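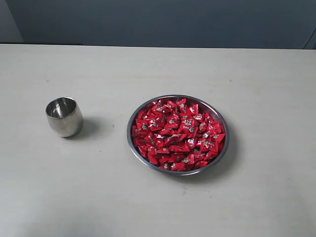 Minutes – Hospitality Subgroup, Kivwood Residents' Association, February 2020

Present: Hedvika Jurčo (chair), Sajib Marikar, Farzana Navaratnam. Apologies: Rizwan Paul.

1. The minutes of the November meeting were approved.

2. Reception table. Ms. Navaratnam reported on the steel plate of red-wrapped candies and the steel cup.
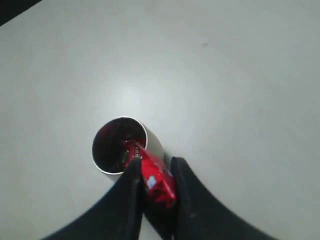

It was agreed that spending on candies would be limited to $102 for the year – Mr. Marikar to order.

3. The request for 10 extra plates was deferred to the next meeting.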